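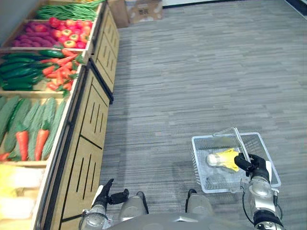

Carrots in with the gourds, Gamano market corner

How do you keep fake produce in the right bins?

Merike Mockus
Posted May 23, 2025

I look after the pretend market at Gamano, kids come through and "shop" and then everything has to go back. Long wooden stand, tilted bins, a few of them split down the middle with a thin divider. Sweet potatoes next to tomatoes, cucumbers next to carrots, gourds below that. Cabinet base underneath.

Problem is the carrots. They end up with the gourds, see the pic, two of them right there. I move them up, next group puts them back down. Also the sweet potatoes creep over into the tomatoes when the pile gets high, divider is too low to do much.

Would like something that:
doesn't need glue (bins have to come out for cleaning)
works for kids who can't read yet
isn't ugly

Also what do people wash this stuff with?? The carrots with the leafy tops are the worst, the greens hold on to dust like crazy. Budget is small. I saw a ready made sign set from Ralholm for $119 and that's not happening.

Ferenc Kocsis
Member

labels

Sorry that was short, on my phone. Picture labels on the front lip of each bin. Print a photo of the vegetable, slide it in a clear pocket, done. We did words first and it was useless.

For the carrots – swap them with something. If orange is right above the gourds they just roll or get dropped into the nearest bin down. Put the carrots at the far end where your beans are and bring the beans down. Beans are a pain to pick up so kids mostly leave them alone anyway.

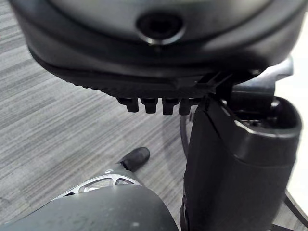 Ayodele Bako
Community helper, Play & Learning Spaces

Agree with Ferenc on the pictures but I wouldn't move the carrots to the end. Far end gets forgotten and then you have carrots on the floor at the near end instead. Ask me how I know.

What I'd try first, cheapest to not so cheap:

Fill the bins less. Seriously. If the sweet potatoes are going over the divider there's too many out. Take a third away, keep them in a tub, rotate. Less to pick up at the end of the day too.

Line each half with felt in the color of the thing. Orange under the carrots, red under the tomatoes, purple for the sweet potatoes. Cut it a bit big and fold the edge under, it stays put without glue and comes out when you clean. Felt sheets were 99 cents each when I bought mine, might be more now. The greens are the tricky part, cucumbers and gourds and beans all want green, so do dark for the cucumbers and very pale for the gourds and leave teh beans on bare wood.

Give one kid the "stocker" job per group. Apron, small basket, they go down the line last and look for strays. Works better than me nagging.

Washing: lukewarm water, drop of dish soap, soft toothbrush for the carrot tops. Test one first, some of the cheaper ones lose paint. Don't soak anything that has a foam middle, it takes days to dry and starts to smell. Lay them on a towel with space between, not back in the bin damp. For just dust a dry makeup brush is fine inbetween the leaves.

If you do labels use the pockets that hook over the lip, not tape. Tape leaves a line on light wood and you'll be scraping it off in a year.

Merike Mockus

Thanks both. Felt it is, and I took a bunch of sweet potatoes out this morning, already looks better. Will do the picture pockets after. Leaving the carrots where they are for now. Anybody know if felt sheds on the tomatoes? Mine are pretty shiny.

Ayodele Bako
Community helper, Play & Learning Spaces

A little the first week. Run a lint roller over it before you cut.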